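Minutes, simulated data group, 20 January 2023

Present: Abelardo Tello (chair), Chávez, Nirkov. Apologies from the Bandcombe office.

1. Last minutes
Approved. The November action on file naming is closed.

2. Collection count
Nirkov reported 60 new demonstrations in the Tutura kitchen set. Nine were rejected for missing joint data and will be redone. Chávez asked that rejected runs be kept in a separate folder. Agreed.

3. Operator instructions
Tello wants one wording per task. At present operators write their own and the training set has five versions of the same command. Chávez to draft a list.

4. Tabletop objects
The teal table layout stays as it is, with the disc, the numbered box and the paneled ball. Nirkov asked for more variation in start positions. Agreed, beginning with the next batch.

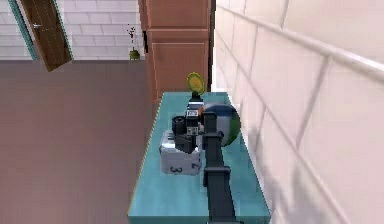

5. Storage
Roughly two weeks of space left on the shared drive. Tello to request more.

Next meeting: to be set by email.

Comments

nirkov: Item 2, the rejected folder is up now.

chavez: Draft command list is in the same place. Please mark changes in the file, not here.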